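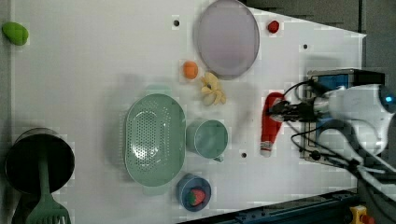
Cataloging notes on play kitchen set 3293, in installments. The set has been in circulation since April and the card in the lid is out of date, so I am rewriting it from scratch.

Sorting rule first. Serving pieces go by shape, then color. Food goes by name. Anything that is neither goes under "other," and the bowling pin is currently the main problem in "other."

Colors on the old card were "green," "green" and "green." The new card says sage for the colander and cup. The spatula stays green. The plate is lavender, with the rim noted as a shade off. 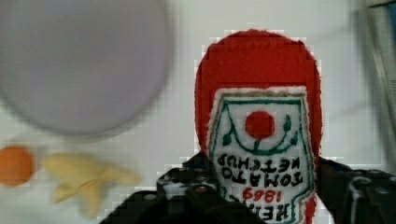
Octavio Tamayo
Toy set cataloger, Flaltuvness

May 26, 2020

Soft food gets its own line on the card. Plush takes a surface wipe and a separate bag. It does not go in the tub with the hard pieces, which get rinsed.

Ketchup bottle, plush, red. The label is embroidered: tomato at the top, green vine under it, lettering under that. I check the stitched border and the raised rim of the label for pulled threads. Pile direction is not recorded.

Levchenko's older cards listed plush by weight. I dropped that. A plush bottle weighs whatever the last cleaning left in it.

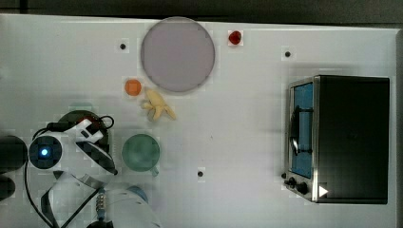 Large pieces are stored last and laid out first. They fix how much table is left, and I would sooner find that out before the small food is down. The toaster oven goes on the right with its front facing left, toward the rest of the table, so the stainless front frame can be inspected without turning the unit. The mug can go anywhere the handle is visible.

The peeled banana is one entry: "banana, peeled, pale yellow." The Devamow template wants peel and fruit on separate lines. I have asked for that field to be optional.
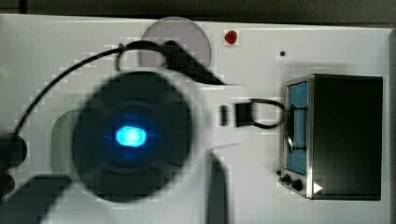 Small round pieces are the usual entry errors. On the old card one item appears as tomato, cherry and berry in three different hands. My working term is "red, round, small, glossy" until the parts list from Atow turns up. It has a highlight on it even up by the top edge of the table, so gloss is a safe thing to write down. Size class is S.

Card layout: 12 lines per side, two sides. Food on the front, serving pieces and "other" on the back. Draft goes in the lid tonight, in pencil. The bowling pin is on the last line with a question mark.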